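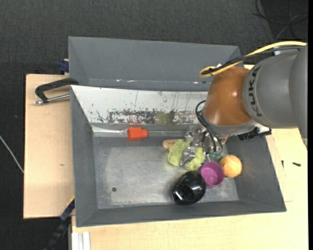
4. Collecting Grasp Examples

4.1 Purpose of this section

Grasp examples are the raw material from which the Timirum learning system builds its model of a bin. Each example consists of one approach, one closing of the fingers, one lift attempt and the label assigned to the result. The system does not require a tidy bin. A cup resting close to a ball, with lettuce-like leaves lying partly under the gripper and a large area of floor left open, is a suitable starting arrangement, and operators should not spread the objects out by hand to make the task easier. The procedure below applies to both new cells and cells returning to service after a change of gripper. It replaces the procedure issued in May.

4.2 Before you begin

The cell must have passed the arm calibration in Section 2 and the camera alignment in Section 3. Alignment values are stored with each session. If either bin has been moved, even slightly, repeat Section 3 in full.

You will need:
Operator access to the Nasuser recording station
The object list for the current set
A bin record sheet
At least 100 gigabytes of free space on the session drive

CAUTION: Keep the guard closed whenever arm power is on. The arm may start a new approach without warning while a session is paused between attempts. A pause in recording is not a safe stop.

4.3 Preparing the bin

1. Switch off arm power at the cell panel and wait for the indicator to go out.
2. Open the guard.
3. Check that both bins are firmly held and that every clamp is tight. Do not adjust a clamp unless you intend to repeat Section 3.
4. Remove loose hardware, packaging and tools from the boards and the floor within reach of the arm.
5. Check the hoses and cables at the wrist for wear. They must be able to follow the wrist through its full turn without catching on the rim of the bin.
6. Place between four and eight objects from the object list in the active bin. Tip them in from a tray.
7. Enter the object codes on the bin record sheet. Positions are not entered.
8. Close the guard and restore arm power.

NOTE: Scratches and worn patches on the bin walls are acceptable. Do not repaint or polish a bin in the middle of a set. A change in the surface is treated as a change of bin, and a new set must be opened.

4.4 Recording a session

1. At the recording station, select New Session and enter the set name and your operator code.
2. Select the active bin. The other bin becomes the receiving bin.
3. Select Background Capture and wait for the tone. The arm withdraws to its rest position during this step.
4. Confirm that the live view shows the whole floor of the active bin, including all four corners.
5. Set the attempt limit. The standard limit is 300 attempts per session.
6. Set the exploration level. Use High for the first 1000 attempts of a new set and Medium after that point. Low is reserved for evaluation and must not be used to collect examples.
7. Press Start and remain at the station until the first ten attempts have been completed.
8. When the active bin has been emptied, the station exchanges the roles of the two bins and continues. No action is required.

If an object comes to rest against a wall and the arm fails to pick it up, allow the session to continue. Failed attempts near walls and in corners are among the most useful examples in the set — they should never be deleted to improve the success figure. Intervene only when the station shows the message No Reachable Object, or when an object has left the bins.

4.5 Retrieving a dropped object

1. Press Pause, then switch off arm power at the cell panel.
2. Open the guard and pick up the object.
3. Inspect it for damage. Replace damaged objects with an identical item and note the replacement on the bin record sheet.
4. Drop the object into the active bin from just above the rim.
5. Close the guard, restore arm power and press Resume.

The attempt that was in progress is labeled Interrupted and is left out of training. It remains in the session file.

CAUTION: Do not reach for an object held by the fingers. Select Open Gripper at the station first, with the guard closed, and allow the object to fall.

4.6 Labels

The station assigns one of the following labels after each attempt.

Held: the object was lifted clear of the rim and released over the receiving bin.
Slipped: contact was made and the object was lost before release.
Multiple: more than one object was lifted.
Empty: the fingers closed without holding an object.
Interrupted: the attempt was stopped by the operator or by a fault.

Soft and leafy items are sometimes labeled Empty when a thin part has been held. Review all Empty labels for these items at the end of the session and correct them where the recording clearly supports a different label. If the recording is unclear, leave the label as it stands.

4.7 Closing a session

1. Wait for the message Session Complete, or press End.
2. Review labels as described in 4.6.
3. Select Verify. The station compares the number of recorded attempts with the arm log.
4. If the numbers differ, do not submit the session. Copy the session folder to the Hold directory and report the difference to the data desk.
5. If the numbers agree, select Submit and sign the bin record sheet.

A set is ready for training when it contains 2000 attempts, excluding those labeled Interrupted. Smaller sets may be used for trial runs with the written approval of the data lead.

4.8 Contacts

Data lead, Catterall site: Rozália Barta
Cell safety and access, Hultodville site: Patricio Alarcón

Questions about gripper faults are covered in Section 7 and should not be sent to the data desk.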